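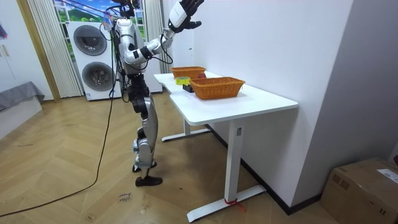
Re: Question about the retake rule for classroom assistants

From: Anel Du Plessis
To: Nordale school staff list

Dear Zinhle, dear all,

Thank you for your message. I answer on the list, as other people asked me the same thing in private.

Zinhle Kekana wrote:
> I took the language part of the assistant test in February and I missed
> the pass mark by 2 points. The office in Grevby told me that I must pay
> the full fee again and repeat both parts. My colleague at the Druvia
> school repeated only one part. Which is correct? Also, can I continue
> to work with my group while I wait?

Both answers you heard can be correct, and it depends on when you registered. Under the old rule, a person who failed one part had to repeat the whole test. Under the new rule, you keep the result of the part you passed and you repeat only the other one. The new rule is for people who registered after the start of the school year. I suppose that your colleague registered later than you, but please check this with her.

If your registration was under the old rule, you can ask in writing to be moved to the new one. Lesego Tshabalala did this and she received a positive answer. She wrote a short letter, with a copy of both results and a note from her principal. Please write your candidate number on each page. Her first letter came back to her for this reason.

About the money: the full fee is 100 and one part costs 50. If you already paid 100 for the retake, do not cancel it before you have the answer to your letter. A canceled registration is not paid back, but an overpayment is.

About your work: yes, you can stay with your group, if a licensed teacher is responsible for the class. You may not be alone with the class as a substitute. I read the text two times and I find it clear on this point, although Vusumuzi Fourie understood it differently at our last meeting. Vusumuzi, if you have a newer version than mine, please send it. 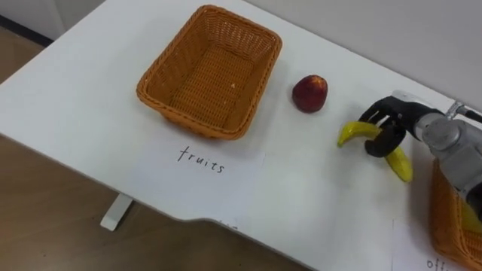

Tabletop with two wicker baskets, an apple and a banana.

One more thing. Albertina Matos still has the practice booklets for the language part, in the Coetzee building, second floor. She is there until 4 p.m. Please bring them back without pencil marks.

Zinhle, I wish you good luck with the letter. If you like, send me the draft and I will read it.

With kind regards,
Anel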